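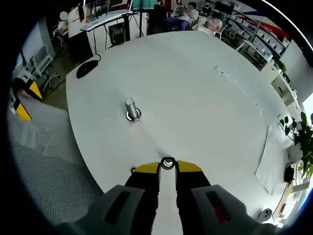 Ramil Pascual told me that a shared table is the cheapest tool an assembly workshop can buy, and that most places still buy it last. He has worked at Grondley for many years and he chose the round one himself.

"With a long table the people sit in a row and they do not talk," he said. "At a round one you reach for a part and you meet somebody's hand. Then you must speak."

The white top was his idea too. A small metal ring is easy to lose, he explained, and on a dark surface you can search for it until lunch. Grondley keeps 1,253 kinds of small parts, and in October 2019 his team finished a new list of all of them. The work was slow - every nut was measured again, even the ones from Voltine that came with good papers.

I asked about the peg on its round base. "We try the fit on a peg first," Pascual said. "If the ring does not go down nicely by itself, you do not push. You put it aside and write it on paper."

Does everyone follow this rule? He laughed. "Stelios Tzanetos pushes. He says he feels it in the fingers." Tzanetos, when I asked him later, did not deny it. He wanted only to add that the table should be lower - and that he has asked for this since spring.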